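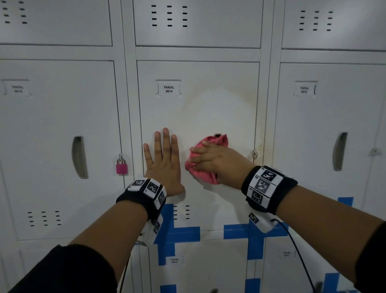

Budget is due and I have 800 dollars left on the sheet, which sounded like plenty until I started writing down what we need before November. Wrist straps first. We have one good pair and no spare, so if a strap goes, everybody goes home. Zemo wants 200 for a set with the marker blocks on, Niskanen is cheaper but you print and glue the markers yourself and I'm done with glue. Then cables. Both wrists still trail a cable, fine for a job like wiping down a locker door where you stand in one place, not fine once people start walking about. Wireless would eat the whole budget so no. Longer cables, and clips to hold them to the sleeve.

Also cloths!! I had put down zero for cloths. That ring on 0014 is stubborn looking and I would like more of that kind of stain, so a pack of cloths and 2 bottles of whatever cleaner the Murnedton hardware store has on sale. Blue tape too, we go thru it fast.

Urho Salminen thinks we should hold off on straps and put it all toward the second-hand arm from Hesuston. Went back and forth on it over lunch. My problem is shipping, they won't quote it, and the thing has no stand. Would be nice tho. Maybe next year.

So: straps, cables, clips, cloths, tape. Comes in under if the shipping is sane. Order has to go in by 9 tomorrow, still need the part number for teh clips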